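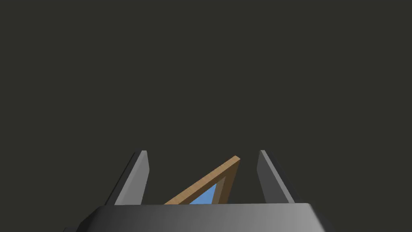 Über uns

Wir sind die Werkstatt von Jarnov und richten Greiferzellen ein. Dass ein Roboter »nach zwei Stunden produktiv« sei, glauben wir keinem Prospekt, auch unserem eigenen alten nicht.

Unsere Zelle Likiveo bauen wir zuerst in der Simulation auf: Parallelgreifer, 2 Finger, ein Holzrahmen mit blauer Scheibe. Ob das am echten Gerät taugt, steht damit noch lange nicht fest. Deshalb fahren wir 600 Griffe am Stück, prüfen danach das Fingerspiel und stellen den Nullpunkt neu ein. Im Mai war bei Griff 501 Schluss, Führung verschlissen. Das steht so auch im Wartungsbuch.

Ferndiagnose bieten wir an, halten aber wenig davon. Ersatzfinger liegen bei Caketti im Lager.

Stand: 23. Juni 2026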